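# Interconnexion Atora : quelqu'un a lu le dernier communiqué ?

## lignard59

Le communiqué est tombé hier soir et je n'arrive pas à savoir ce qu'il annonce. Le titre parle d'une « reprise de la concertation » sur la ligne Atora, et plus bas il est écrit que les travaux de la section Hukdale restent suspendus jusqu'à nouvel ordre. Pour rappel, la ligne doit faire 600 MW et le chantier est à l'arrêt depuis mai.

Est-ce que ça redémarre, oui ou non ?

## Pylone_gris

Non. Une concertation n'est pas un ordre de service. Tant que le ministère n'a pas signé l'avenant, les entreprises ne remobilisent personne. La presse locale a titré « Atora relancée » en reprenant la première ligne du texte.

## mj.berthe

Pas d'accord. En mai, le communiqué disait « projet gelé ». Le mot a disparu. Dans ce genre de texte chaque mot est relu par trois services, donc si « gelé » devient « suspendu », c'est qu'il y a une discussion quelque part.

## Pylone_gris

> si « gelé » devient « suspendu », c'est qu'il y a une discussion

Ou que le rédacteur a changé. Je regarde les contrats. Celui d'Eren pour les câbles a une clause de sortie à 12 mois et ils n'ont pas demandé de prolongation.

## lignard59

Tu as une source pour la clause ?

## Pylone_gris

Rapport annuel d'Eren, annexe sur les engagements hors bilan, page 16. Ce n'est pas caché, mais il faut aller le chercher.

## transfo_nord

J'ajoute un élément. Vasylyna Nazarenko, la porte-parole de Riredmont, a été interrogée à la sortie de la réunion du mardi 2 juillet 2019. Elle a dit : « Notre position n'a pas changé, nous attendons la décision de l'État. » Riredmont a 9 % du capital, ce n'est pas l'actionnaire qui décide, mais s'ils avaient reçu un calendrier ils l'auraient dit.

Dans le reste de l'entretien, rien sur la ligne.
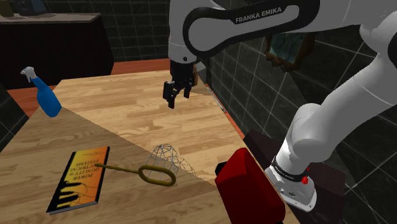
## mj.berthe

« Nous attendons la décision », ça veut dire qu'une décision est en préparation. Sinon on dit « le projet est arrêté ».

## Pylone_gris

Ça veut dire qu'ils attendent. On peut attendre longtemps.

## Ohm_sweet

J'habite à quatre kilomètres du poste de Hukdale. La base vie a été démontée à la mi-juin et les bungalows sont partis par camion. Il reste la clôture et un gardien de nuit. Si quelqu'un voulait reprendre à la rentrée, il n'aurait pas payé pour enlever tout ça et le ramener deux mois après.

## mj.berthe

La location des bungalows coûte cher aussi. Ils ont pu faire le calcul. Mais d'accord, pour septembre c'est mal parti.

## lignard59

Merci pour l'info de terrain. Et les fondations déjà coulées côté est, elles sont protégées ?

## Ohm_sweet

Bâchées pour celles que je vois depuis la route. Les autres je ne sais pas, le chemin est fermé. La mairie a demandé un état des lieux - pas de réponse pour l'instant.

## transfo_nord

L'état des lieux est à la charge du maître d'ouvrage, c'est dans l'arrêté initial. La mairie peut relancer par la préfecture.

## Pylone_gris

Je maintiens : même situation qu'en mai, avec un vocabulaire plus aimable. Si l'avenant paraît au bulletin officiel, je changerai d'avis.

## mj.berthe

Et moi je pense qu'il paraîtra avant la fin de l'année. On en reparle en décembre.

## lignard59

Je modifie le titre du premier message quand il y a du nouveau. Ohm_sweet, si tu vois repasser des camions, préviens ici.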